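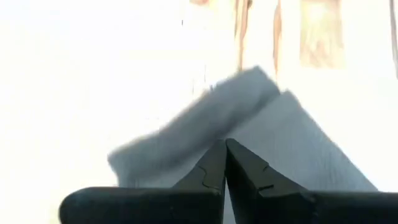 The case for the shared lunch hour

When I came to work in Mumilcombe, the first thing I learned about the office was that the kitchen had one chair. It was not a small office. We were 27 people, and the kitchen had a good window and a long shelf where you could put a plate, but there was one chair and it was for the person who waited for the kettle. Everybody ate at the desk, in front of the screen, with the left hand on the fork and the right hand on the mouse.

I want to argue in this essay that this is a bad habit, and that employers should bring back a fixed hour when all the staff stop and eat. I know it sounds old-fashioned. I also know that I come from a country where lunch is taken very seriously, and a reader may think I am only homesick. Maybe I am, a little. But I have now worked in four companies in Britain and I have changed my mind on many other things (the weather, queues, milk in tea), and on this one I have not.

The usual answer is that people like their freedom. One person wants to eat at noon, another at two, a third would like to go home earlier and skip the break completely. My colleague Barrett Iwasaki defended this view to me for the whole of one train journey. He has a small daughter and he collects her from the nursery, and for him every minute at the table with colleagues is a minute taken from her. I respect this argument more than all the others. If a fixed hour makes the day longer for parents, then it is a bad bargain for them, and I would not want it.

However, I looked at what happens in our office and I do not think most of us use the freedom in the way Barrett does. We eat at the desk and we leave at the same time as before. The half hour was not moved to the evening. It simply went into the work, and we received nothing for it. A meal during which you answer seven messages is not a break, even if the contract calls it one.

There is also the question of who speaks with whom. In my second job, at a firm which made labels for medicine bottles, the manager was Funmilayo Ogundipe, and she closed the office from half past twelve until a quarter past one. The telephone went to a recording. At first I found this almost rude towards the customers. But at that table I learned how the printing machines were paid for, why the Lindgren order was always late, and which words I was pronouncing wrongly. No training course taught me so much. I sat next to people from the warehouse whom I would otherwise know only as names at the bottom of a form.

I should be fair and say that a shared table can also be unpleasant. Hye-jin Baek, who read the first version of this text, wrote in the margin that for a shy person it can be the hardest part of the day. She told me she once spent a full winter eating in her car. I have no perfect reply to her. A good rule must allow a person to take a book and sit alone, or to walk by the river, without anybody making a remark. What I want fixed is the stopping. The company of others should be offered, and no one should be pushed into it.

Some people say that shops and hospitals cannot close for lunch. Of course they cannot. They already have rotas, and a rota can say that five people eat together at one time and five at another. The difficulty is bigger in an office, where there is no rota and so each person decides alone that today is too busy. When the decision is left to each of us alone, we nearly always decide against ourselves, and the newest employee copies the oldest one.

In April we asked for a table. The request was signed by 21 of us, and it took less time than I expected. The table is white and slightly too high, and the chairs do not match it. On some days there are six people around it and on some days only me and my soup. Our manager still eats at his desk with the door open, and I think that as long as he does so, the younger ones will keep looking at his door before they sit down.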